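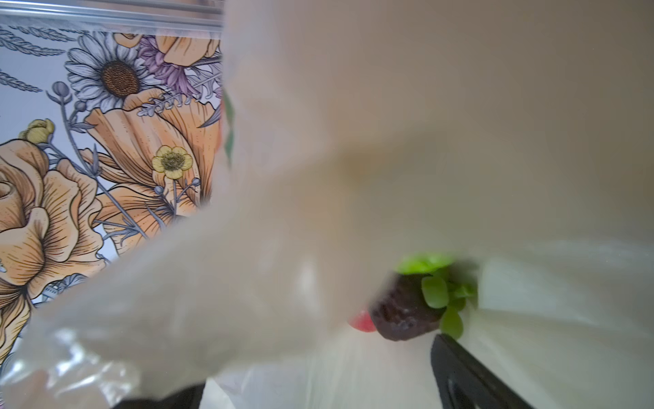

I promised you all the story of the bag fault, so here goes! We were running the Starance arm on the fruit bench at Cunorthorpe in March 2021, and it kept stopping dead on me (18 times in one shift, ugh). Same code every time, 362, grip force out of range. Bheki Radebe and I swapped the cable, then the whole Mthembu driver board, and I was so sure we had it... nope.

## Bag run

Strawberry up close, with the bag swallowing most of the view. Thin see-through plastic was murder on our depth readings, and the arm would push on as if it had room to spare.

Grapes next, leaves and all, with the orange slice print on the bag behind them. I love that wallpaper by the way! Bheki blamed it for a whole afternoon and I still owe it an apology.
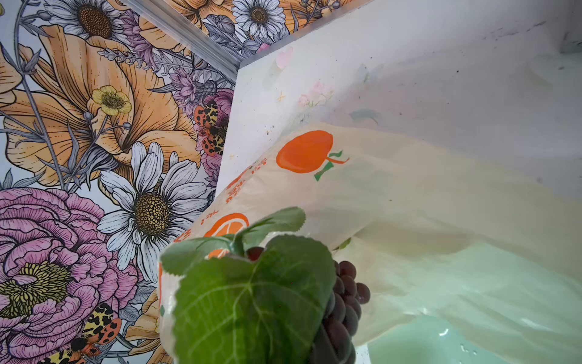 ## What we changed

Closing force is down to 40 percent and there's a hard stop if depth drops out near the bag. Ferkside sent us new firmware as well, but we haven't loaded it yet. Keep your hands off the bench until the light goes out, please, me included. More in June if I get the logs sorted.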